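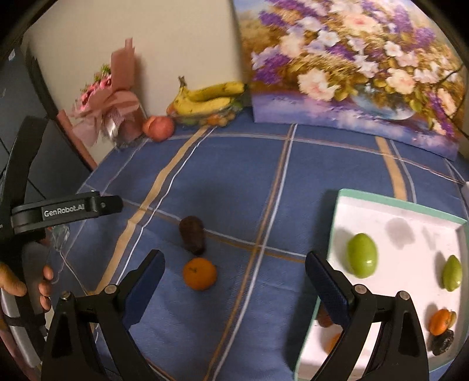
Prepared by Mirela Guerra and Wagner Prado, Barkton Robotics Teaching Group
Course handout, Unit 2: Recording a Sorting Task by Hand

1. Purpose of the unit

In this unit each pair of students records demonstrations of a simple household task with hand-held grippers. The task is to move fruit between the tablecloth and the white tray with the green rim. The recordings made in November will be used by the whole class in Unit 3, so every pair is expected to follow the same procedure.

2. The work area

The table is to be left as a person might find it at home. The plate of bananas, the flowers and the painting against the wall remain where they are, and the plaid cloth is not to be changed for a plain one. Students may choose which fruits stand on the cloth and which start in the tray. Please mix sizes and skins: a small orange with a bumpy peel and a dark oval fruit call for different openings of the fingers.

3. Procedure

Begin with the fingers spread wide and hold still for a moment before moving. Approach the fruit so that it sits between the textured pads, close slowly, lift, and lower it fully before opening. A dropped fruit does not end the recording — pick it up and continue. Keep the other hand, with its own gripper, clear of the fruit until it is needed.

Each pair submits 20 recordings. Last year's class submitted 1,268 in total, of which Brendan Heffernan rejected a good number for hurried releases.

4. Written work

Submit a log with one line per recording, giving the fruit chosen, its starting place and any failed grasp. Add a paragraph on the fruit your pair found hardest to hold. Logs go to Jussara Assunção through the Tunska course page before the Unit 3 lecture.

Questions on grading should be addressed to Wagner Prado.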